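Drawing From Observation, Week 2: Ordinary Things on a Table
Notes by Balakrishnan Nair, Nambiar Hall
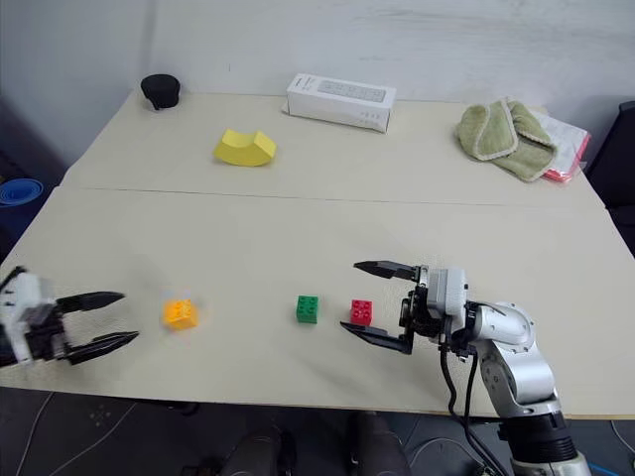 Table setup with yellow foam arch, folded green towel and toy blocks.

I love a plain tabletop for this exercise - all that pale beige gives your eye somewhere to rest! Start with the towel. I'd spend a good while there, following the cream border as it goes in and out of the folds, and leave the terry texture for later (everybody wants to start scribbling loops, me included).

The arch looks easy and then the curve gets away from you. Draw the empty space under it first, and check how much higher the right end sits.

The white box is your perspective practice. Skip the tiny lettering, please.

Give the whole table 60 minutes, soft pencil only. Bring the drawing to class along with 6 thumbnail sketches of your own kitchen table. We start color in February.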